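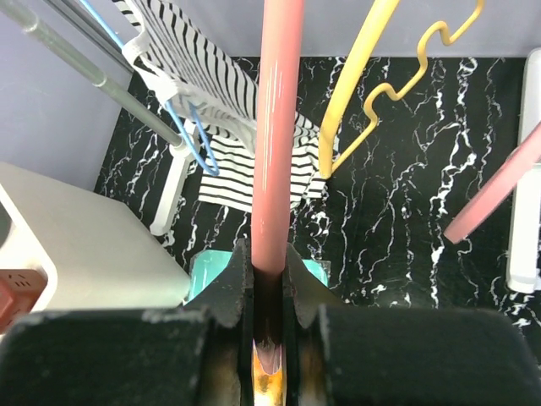
Reading time: 2 min

Unit 6. From the wrist view to a grasp decision
Robot Software course, Heltley. Handout version 8/10/25

In the last unit we planned arm motions with the object pose already given. Now the pose must come from the cameras, and thin objects make this difficult. The pink rod between the fingers takes only a small part of the wrist image, it has bright lines of reflection along one side, and a second rod of the same color is close by. If your detector works only by color, it will return both of them.

For the exercises we use the Ludach perception node. It publishes a mask and a confidence for each candidate. Please read the log before you change any threshold. Last January many groups lowered the threshold first and then spent the whole session looking for the error in the planner.

6.1 Choosing the candidate
Keep only the masks which cross the region between the two fingers. This region is fixed in the wrist image, so you can compute it once and store it. Veins of the marble pattern can also produce long thin masks – reject them by color, after the region test.

6.2 Two views, one world frame
The fixed camera sees the whole table and both arms, but the hangers on the right side of the rail are partly behind the right arm. The wrist camera sees less of the table and is much closer. Do not average the two estimates. Take the fixed view for the approach and change to the wrist view for the last part of the motion. 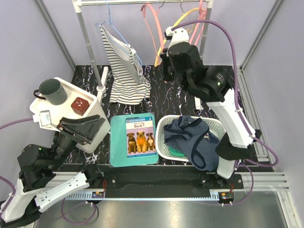

Fig. 6.2. Fixed view of the cell, with the rack at the back and the basket to the right of the book.

6.3 Collision model
The striped shirt reaches the tabletop, so a simple box around the rail is too small. Extend the box down to the table. The basket is modeled as a closed box in the Siqueira planner, and its limit is 1000 samples per query.

Exercise. Replay log 197 and write down each frame where the selected candidate changes. Explain two of these changes in your own words.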